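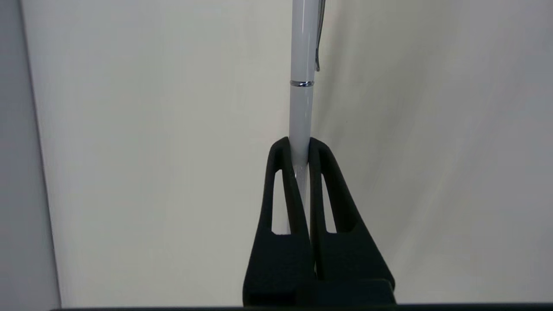 **Section 4: Fitting a Stikholm cap wig for the first time.** Set aside an hour for the first fitting and work in front of a mirror in daylight if you can. The Stikholm cap is made in three sizes, and the size is printed on the tag inside the nape. Before you put the cap on, you will need to write your measurements on the care card, and the card has a coated surface that some inks will not stay on. A plain white pen with a cap and a metal clip, like the one shown, can be clipped to the edge of the card so it is there when you need it. Test the ink in one corner of the card first. Do not mark the lace itself with any kind of pen.

## 4.1 What you need

- The wig, on its stand or in its net
- Wig cap (supplied, two per box)
- Wide-tooth comb
- Soft tape measure
- Small sharp scissors, for the lace only
- Care card and pen
- Hairpins or flat clips for your own hair

Adhesive is optional. The Stikholm cap has combs and a nape strap and can be worn without it. If you plan to use adhesive, read Section 6 before you start.

## 4.2 Measure your head

1. Brush your own hair flat and pin it down. Long hair should be wrapped around the head in a thin layer, not gathered in a bun.
2. Put on the wig cap. The front edge should sit on your hairline.
3. Measure around the head: along the hairline, behind the ears, and across the nape. Write the figure on the card.
4. Measure from the center of the front hairline, over the crown, to the nape.
5. Measure from ear to ear across the top.
6. Compare the three figures with the size chart on the inside of the box lid.

**Note:** If two of your figures match one size and the third matches the next size up, keep the smaller size and let out the nape strap. If the strap is already at its last hook, exchange the wig. Exchanges are accepted only while the lace is uncut.

## 4.3 Set the strap and combs

There are four combs in the Stikholm cap: one at the front, one at each side, and one at the nape. The Bridwood cap has no front comb, so skip step 3 if that is the model you have.

1. Turn the wig inside out over your hand. Find the strap at the nape and move both hooks to the middle loops.
2. Turn the wig right side out and put it on from front to back, holding the nape tab with one hand.
3. Slide the front comb into your own hair, just behind the hairline. Push toward the back of the head.
4. Slide in the side combs. They should lie flat above the ears.
5. Pull the nape down and fix the last comb.
6. Shake your head gently from side to side. If the wig shifts, take it off, tighten the strap one loop on each side, and repeat from step 2.

**Caution:** A strap that is too tight will pull the front lace back and can cause a headache. You should be able to slide one finger under the nape edge. Stop wearing the wig if your scalp becomes sore or red.

Do not use the combs if you have no hair under the cap or if your hair is very fine. They can be removed by snipping the stitches at both ends of each comb. Leave the binding tape in place.

## 4.4 Trim the front lace

The front lace is supplied with extra width. Trimming is permanent and ends your right to exchange, so check the fit again before you cut.

1. With the wig on, clip the hair back from the face.
2. Check that both ear tabs are level.
3. Start at one ear. Cut in short, slightly uneven strokes and leave a thin margin of lace in front of the first row of knots.
4. Work to the center of the forehead and stop. Start again from the other ear and meet the first cut.
5. Comb the hair forward and look for any place where the edge shows. Trim a little more only where needed.

**Caution:** Never cut into the knots. Hair will shed from that point and the row cannot be retied at home.

## 4.5 Settle the hair

Curl patterns are pressed flat in the box. This affects the Nuttall Wave more than the straight styles.

1. Mist the hair lightly with cool water from the ends up to ear level.
2. Comb with the wide-tooth comb, ends first, holding the hair above the comb so you do not pull on the cap.
3. Scrunch the lengths by hand and leave to dry. Do not use a dryer on the first day.
4. Shape the parting with the tail of a comb once the roots are dry.

Some loose hairs will come out during the first two or three combings. If shedding goes on after the second wash, see Section 8.

## 4.6 Complete the care card

Write down the cap size, the loop used on each side of the strap, and the three head measurements. Add the shade code from the nape tag. Shade codes have three digits, for example 173, and are the same across the Stikholm and Bridwood ranges.

Keep the card with the box. The Brullalton repair desk will ask for the shade code and the strap setting if you send the wig in for new lace or a comb replacement. Pack it dry, in its net, with the card in a separate sleeve so that ink does not rub off on the hair.

Washing instructions are in Section 5.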